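Cokcombe Housewares to Open Distribution Center in Bowen

February 14, 2019

BOWEN — Cokcombe Housewares will open a new distribution center on the east side of Bowen this November, the company announced today. The building will handle storage, packing and shipping of the company's full range of tableware and kitchen goods, and will replace two smaller warehouses that Cokcombe now leases in Pevier.

The new center will also serve as the first home of Jasance, a line of everyday dishes that Cokcombe plans to bring to stores and to its online shop in the same month. Jasance will be sold as single pieces and in boxed sets. Customers who break a plate or a bowl will be able to buy one replacement at a time, at the same price per piece as in a set.

"We have been splitting orders between two buildings for years," the company said in a statement. "A customer buys plates and mugs together, and they leave from different docks on different days. Putting everything under one roof fixes that, and it gives us room for a new line that we could not have stocked in Pevier."

Orders that include items from both Pevier warehouses are currently packed separately and billed for shipping once. Cokcombe absorbs the cost of the second box. Under the new arrangement, mixed orders will be packed together whenever weight allows.
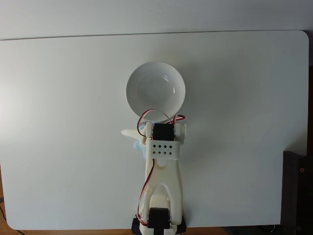

Cokcombe Housewares — Retail and Trade Communications

Work on the Bowen building is under way. The structure was put up as a furniture warehouse and has been vacant since the last tenant moved out. Cokcombe has signed a long-term lease and is paying for a new roof over the north half, new loading doors, and a sprinkler system that meets current code. The existing floor will be kept and resealed. A rail spur behind the property is not part of the lease and will stay closed.

The center will have space for 900 product lines, up from the 500 that the two Pevier warehouses can hold between them. The added space will go first to Jasance and to replacement pieces for older patterns. Cokcombe has stopped selling replacements for several discontinued patterns for lack of shelf space, and some of that stock will be offered again after the move. A list of the patterns will be posted on the company's website before the center opens.

All employees at the Pevier warehouses have been offered positions in Bowen at their current pay. The company expects to hire 27 more people for receiving, packing and returns. Most of the jobs are full time. Openings will be posted on the Cokcombe website and on the notice board at the Pevier outlet store. Applicants do not need warehouse experience for packing and returns positions. Forklift positions require current certification.

For employees who will be traveling from Pevier, Cokcombe will run a shuttle at the start and end of each shift for the first six months. Riders will not be charged. The company has not decided whether the shuttle will continue after that period and will survey employees before making a decision.

The Pevier outlet store is not affected by the move. It will keep its present location and hours, and it will continue to sell seconds, samples and end-of-line stock. Returns of online orders will still be accepted at the store counter with a receipt or order number.

Trade customers should note the following changes. The shipping address for returns will change when the Bowen center opens, and returns sent to Pevier after that date may be delayed. Account numbers and payment terms will stay the same. Pickup by appointment will be available in Bowen on weekdays, from a separate door on the south side of the building. Minimum order amounts for existing lines will not change. Terms for Jasance will be sent to trade customers with the fall price list.

Cokcombe plans to move stock in stages — glassware first, then dinnerware, then kitchen tools and linens. Some items may be out of stock for short periods during the move. Items affected will be marked on the website, and customers with open orders will be contacted by email if a delay is expected. Trade customers who need large quantities for the holidays are asked to order early and to give their preferred delivery week on the order form.

Packaging will change as well. Dishes shipped from Bowen will be packed in molded paper trays, and the foam inserts used now will be phased out as supplies run down. The trays can be placed in household paper recycling where local programs accept them. Sets already boxed with foam will be sold as they are.

About Cokcombe Housewares

Cokcombe Housewares sells dinnerware, glassware, kitchen tools and table linens to homes, restaurants and independent stores. The company is privately owned and operates an outlet store and two warehouses in Pevier.

Media and trade inquiries may be sent to Retail and Trade Communications through the contact form on the company's website. Product samples of the Jasance line are available to the press on request.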